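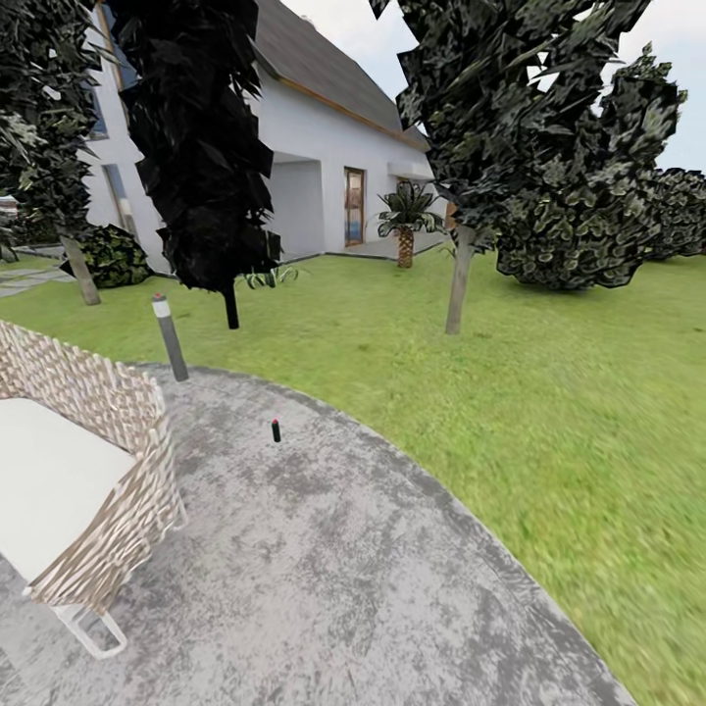

*The Maldonado yard in the simulator. Lawn, round patio, wicker chair.*

December 6, 2020. Thread on looking after one simulated gripper cell, since people keep telling me sim needs no maintenance.

Plolell sold us on "set it up once." We've now redone the setup 3 times. The arm is virtual and I still have a maintenance log with 21 entries in it.

First chore every session: zero the fingers. Bemeck's config loader keeps the last offset it was given, good or bad. Open them all the way over bare floor, read both joint values, compare. If they differ, don't touch the gain. Reload the file.
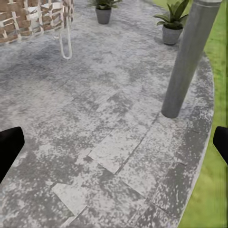

*Fingers apart over the patio, nothing between them.*

Bautista Olivares swears the drift is a rendering thing. Maybe. I asked him to show me the drift going away with rendering off and I'm still waiting — since July.

Second chore is the camera mount. Skondia's update notes say mount transforms are "preserved." Ours came back tilted up to 2 degrees. Check it against a straight seam in the paving before you trust any grasp numbers.

Then contact settings. The defaults are tuned for boxes on a table, as far as I can tell. Round things and curved walls get whatever's left over.

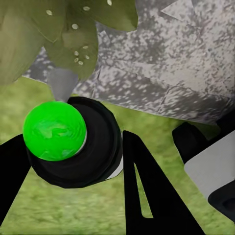 So I drop the friction back to the value in our own file, step the physics by hand, and watch the contact points one at a time. Slow and boring. I haven't found a shortcut I believe in.

Somebody will reply that the auto-calibrate button does all this. I've pressed it. It reported success with one finger's offset still wrong, so I don't count what it reports.

What I'd like from Plolell is a diff of the joint config before and after each update. Plain text is fine. Until then I keep my own copy and compare by eye — log entry 22 coming up.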